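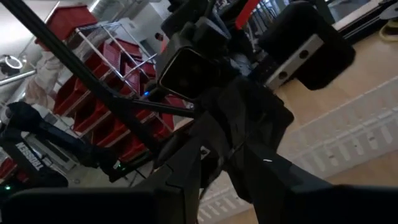

I get asked about bins and wire racks more than anything else, so I've finally written down how I set mine up. It takes an afternoon if you don't stop to read old instruction leaflets, and a whole weekend if you do (I do).

My starting point was a drawer problem. Screws, picture hooks, bike bits, string, seed packets, all living together in one deep drawer that jammed if you looked at it wrong. My friend Margit Moen has had open bins in her workshop in Kvam for years and she can put her hand on a tap washer in the dark, so I copied her and changed a few things as I went.

## What you'll want

- A metal wire rack, the sort with upright posts and shelves that can go on at a slope
- Plastic bins with an open front, all the same size if you can manage it
- A spirit level and a rubber mallet
- Masking tape and a fat pen
- An old sheet for the floor

I like red bins. You can spot one from the other end of the house when somebody has wandered off with it, and against shiny wire they look cheerful even when they're full of drain fittings. Buy them all in one go though! I added 2 later on from another shop and the reds didn't match and it bothered me for months.

## Sort first, build second

Spread the sheet out and tip everything onto it. Everything, including the jar from the windowsill. Then make heaps by job, so "hanging pictures" gets a heap with hooks, wall plugs and the little pencil in it. My first go was by type, with all the screws together, and I ended up pulling out four bins to put up one shelf.

Don't be too fussy at this stage. If you've got a heap with three things in it, push it into the next one along. And have a bag for rubbish beside you, open, or you'll keep the bent nails.

Oda Ekström, who shares the shed with me in Prikau, kept 1,000 cable ties from a job lot and wouldn't part with a single one. They got a bin of their own. Some arguments aren't worth having.

## Setting the slope

Put the rack together lying down if you've got the floor for it, then stand it up before the shelves are knocked tight. Get the posts upright with the spirit level, and do this bit properly, as a leaning rack with sloping shelves is a horrible thing to fix once it's loaded.

Now drop the front edge of each shelf a little lower than the back. You want enough tilt to see into the bin from where you stand, and not so much that the contents creep towards the opening. The way I test it is to put one bin on with a handful of screws in, give the post a good thump and see what lands on the floor. If anything does, bring the front up a notch and thump it again.

Check that your shelf has a lip or a raised wire along the front too. Mine hadn't on the bottom level, so I tied a length of garden wire across and it's been there ever since. Not pretty, but it's at shin height and I've stopped noticing it.

Leave a good hand's height above each bin. I set mine 140 mm apart from the top of the bin to the shelf above, and that lets me reach in and rummage without skinning my knuckles.

## Loading it up

Heavy things go at the bottom - nails, hinges, anything brass. The middle shelves are for whatever you reach for every week. Up on top goes light stuff you hardly touch. For me that's the Christmas hooks and fairy light clips, which come down in November and not before.

Don't fill a bin past two thirds. A full one can't be rummaged in, you just stir the top layer.

## Labels

Masking tape on the front, fat pen, big letters. I've tried a label maker and I've tried printed cards, and the tape wins because you can rip it off when you change your mind. You will change your mind. My "electrical" bin has been "bulbs", "bulbs + fuses" and "ASK ODA".

Live with the tape for a month before you make anything permanent.

## Keeping it going

Keep one bin with no label at all. Odds and ends go in there when you're in a hurry, and when it's full you put the kettle on and sort it. Mine fills up every six weeks or so, faster when there's a bike in pieces.

Wipe the wire down with a damp cloth when you do it. Dust sits on the crossing points, and an old toothbrush gets it off.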